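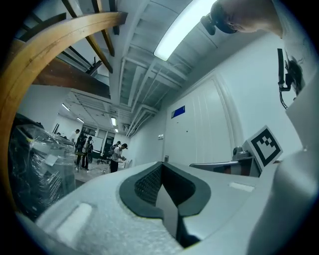
Fig. 2.1. A gripper with a dark finger pad; people at work farther back.

Chapter 2: Who Gets the Hours?

Groltwood told its staff that automation would free them for better work. Packing jobs fell from 1,259 to 1,187, and the better work — mostly clearing jams — paid the same. Ask who wrote the promise before you read the results.

Print | E-mail

Comments
Orsolya Fülöp: My line lost two people. No one retrained them.
Fermín Zúñiga: Does Chapter 3 cover night shifts?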